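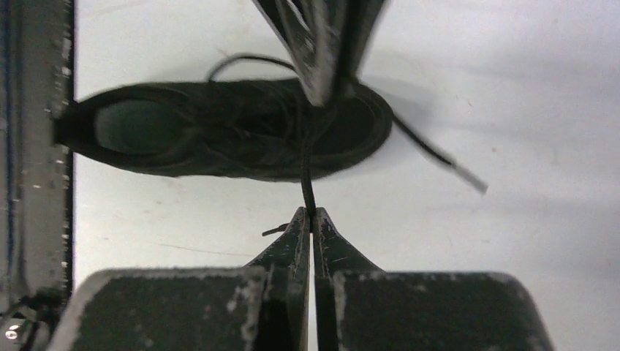 Report on a visit to the Keskin workshop, Clususlow
Jul 10, 2023

The visit was arranged for members of the Rondwood maintenance group, who wished to learn how a small two-arm cell is kept in working order. The cell is used for handling shoes and laces, and is known on site as Vedier.

Our hosts began with the fingertips. Laces are thin and slide easily, so the two tips of each gripper must meet exactly at the point. The edges chip and scuff with use. Scuffs on the flat faces are left alone, but a finger is changed when its tip no longer closes on a strip of thin paper. The fingers are replaced in pairs, and the old pair is kept in a labelled bag until the new one has been tested. A pair lasts for around 3000 grips.

The cables receive almost as much attention. Each arm has its cable led over the wrist in a wide loop, and the length of that loop is checked at the start of every shift with the arm at full reach. Staff told us that the first loops were too short and pulled at the connector – a fault which took 2 days to find, as it showed itself only in certain positions.

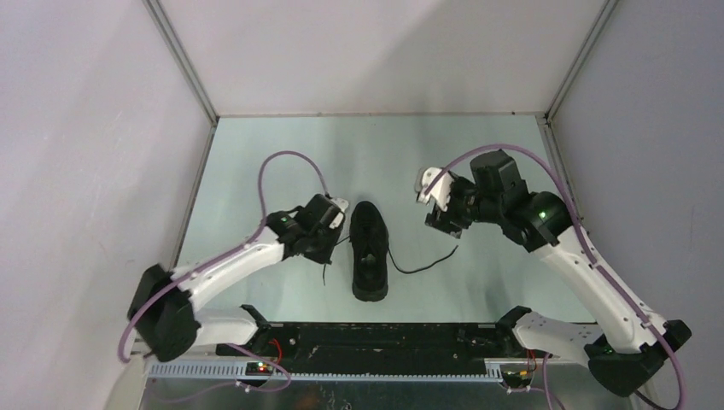

Keskin later remarked that the loop can also be too long, and that a slack cable caught under a wrist had once cost them a whole afternoon. The present length is marked on the cable with tape.

The weekly routine takes 56 minutes. The walls and floor panel are wiped with a dry cloth, the bolts at the shoulder brackets are tried with a torque key, and the slots of the cable tray are cleared of lint. Power is switched off before any hand enters the cell. Both arms are then sent to their rest position and the readings are written in the log book, which visitors were invited to inspect.

Members asked about spare parts. The workshop holds 4 pairs of fingers and one complete wrist. Shoulder motors are ordered when needed, and delivery has been slow this year.

A second visit is planned for September, when one of the wrists is due to be stripped and greased. Places will be offered first to members who were unable to attend on this occasion.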